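3. 計測の準備とラップの取り方

さて、電源も入ったし時計も合わせたし(まだの人は第2章に戻ってくださいね)、いよいよプールで使う準備です。私はこのGudixをクラブの練習で毎日のように使っているので、メーカーの説明書には載っていない細かいコツもまじえて書いていきます。ちなみにこの章は2018年5月に書き直しました。前の版を印刷して持っている人は、手順4が変わっているので差し替えをお願いします!

3-1 プールの長さを登録する

1. 本体の「設定」ボタンを長押しします。画面に「POOL」と出るまで離さないこと。
2. 上下ボタンで25mか50mを選びます。短水路と長水路をまちがえると、あとでラップが全部ずれて泣きます(私は泣きました)。
3. 「決定」を押して、種目を選びます。個人メドレーの場合は「IM」、メドレーリレーは「MR」です。似ているので落ち着いて見てください。
4. レーンごとに選手番号を入れます。前の版では名前を先に入れていましたが、今は番号が先です。
5. もう一度「決定」を長押しして保存します。

注:登録できる選手は34人までです。うちのクラブはぎりぎり足りていますが、合同練習のときは前の組のデータをパソコンに移してから使っています。

3-2 タッチパッドをつなぐ

パッドはKestovの薄型を使う前提で話を進めますね。ほかの型でもだいたい同じですが、コネクターの向きが逆のものもあるみたいです。

1. パッドを壁に掛けます。上のフックがプールサイドの縁にしっかり乗っているか、手で軽く引いて確かめます。
2. ケーブルを本体の裏側、いちばん左の差し込み口につなぎます。
3. 「テスト」を押してから、パッドの真ん中、右端、左端の順に手のひらで押します。
4. 3回とも音が鳴れば準備完了。鳴らない場所があったら、いったんパッドを外して掛け直しましょう。

注意:ケーブルは必ず選手の通り道を避けて這わせてください。飛び込み台の後ろを横切らせるのは絶対にダメです。どうしても通るところには、滑り止めのカバーをかぶせます。

注意:濡れた手で差し込み口にさわらないこと。タオルを一枚、本体のそばに置いておくと楽ですよ。

3-3 リレーの引き継ぎを計る

ここがいちばん質問の多いところです。背泳ぎだけは水中からのスタートなので、第1泳者の設定がほかの泳者と違うんですね。

1. 種目で「MR」を選ぶと、第1泳者の欄に「BACK」と出ます。そのままでOKです。
2. 第2泳者から先は「引き継ぎ」の項目を「オン」にします。
3. スタートの合図と同時に「開始」を押します。合図装置をつないでいるときは自動で動き出すので、ボタンにはさわらないでください。
4. 各泳者がタッチすると、画面の右上にラップが7秒間表示されます。書き写す係の人はここで急いで!
5. 最後の泳者がタッチしたら「停止」を押し、続けて「保存」を押します。
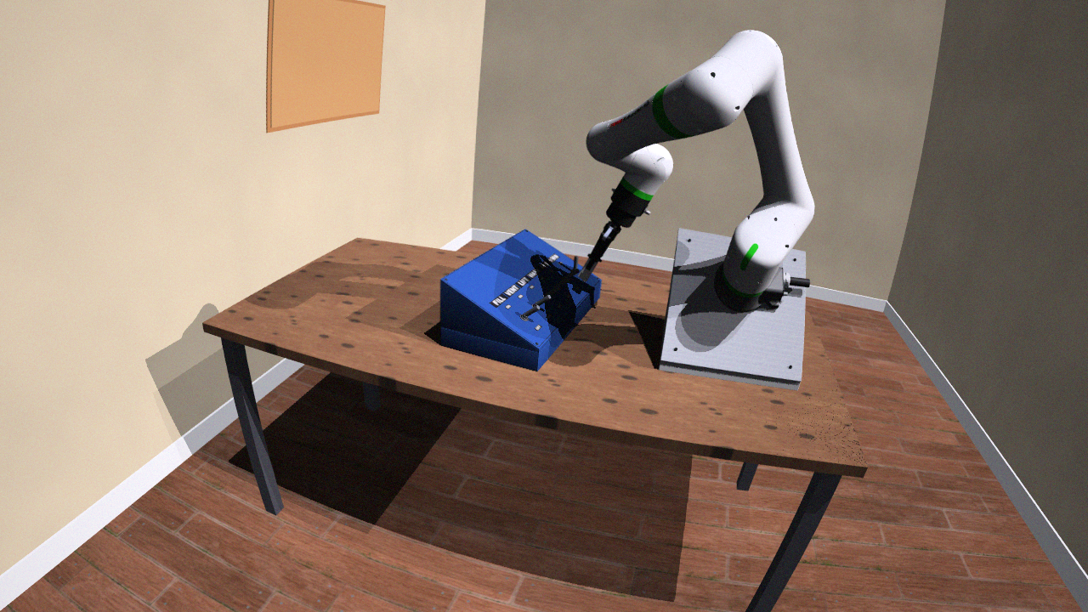 図 操作盤のレバーとロボットアーム(CG)

注:保存を忘れて電源を切ると、記録はきれいさっぱり消えます。本体に残せるラップは540件で、いっぱいになると古いものから上書きされます。大会の前の晩には空にしておくのが私の習慣です。

3-4 うまくいかないとき

・画面に「PAD?」と出る:ケーブルが奥まで入っていません。一度抜いて、カチッというまで差し直します。
・タッチしていないのに止まる:波でパッドが反応しているのかも。「感度」を一段下げてみてください。
・ラップが一回分抜ける:ターンのタッチが弱いときに起こります。その分は手動の時計の記録で埋めて、備考に「手」と書いておきます。
・ボタンが効かない:キーロックがかかっています。「設定」と「停止」を同時に押すと外れます。

使い終わったら、パッドは真水で流して日陰に干し、本体は電源を切って15分ほど置いてからケースにしまいます。パソコンへの取り込み方は第4章へどうぞ。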